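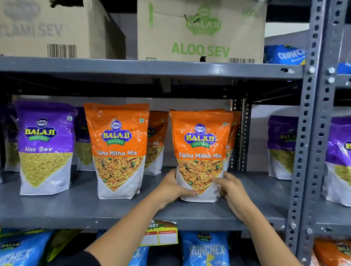
Section 4: Setting up the shelf demo for open day

This is the part of the guide I get asked about the most, so I've written it the way I run it myself. You'll need the Flitow arm on its trolley, the demo rack and a box of snacks. I use Balaji Wafers pouches, Tikha Mitha Mix and Aloo Sev, and the orange and the purple are easy to tell apart from the back row of visitors. Kids love yelling out which colour they want next!

Before you start, have Sections 2 and 3 done (trolley brakes and network). If the pendant still shows code 919, go back to Section 3, because the arm hasn't found its controller yet and nothing below will work.

1. Wheel the trolley up to the rack and lock all the brakes. Give it a good shove. If it creeps, the floor's probably dusty – wipe the wheels and try again.

2. Stand the pouches up on the middle shelf by hand, logos facing out. Use both hands, one at each lower side, and press the bottom panel gently so it sits flat. A pouch that leans will be a pouch on the floor by the third pick.

3. Put a second pouch behind each front one, same flavour. Mixed flavours in a row will muddle the stock screen, and then you're explaining that to a crowd.

4. Keep full cartons up on the top shelf. The arm doesn't reach that high in demo mode, and they're handy for restocking between groups.

Note: Crunchex packets can be on the rack too, but leave them out of the pick list. I haven't taught that one properly.

5. On the pendant, open Demo, then Shelf, and set the speed to 30 per cent. I know it looks slow. Visitors think it looks careful, and they get to see the fingers close.

6. Step back behind the yellow line, hold the enable switch and run one pick with no audience.

CAUTION: Hands out of the rack before anyone touches the enable switch. If a pouch tips over mid-run, let go of the switch, wait for the light to go amber and only then reach in to straighten it.

7. If the trial pick goes well, press Save Layout and let the visitors in. Each run takes 30 minutes with questions. Jhonatan Huaranga did the talking at our last one in January while I drove, and I'd really recommend splitting it like that if you've got a mate to spare.

Between groups, repeat steps 2 and 3, then carry on from step 6. Packing up is in Section 5.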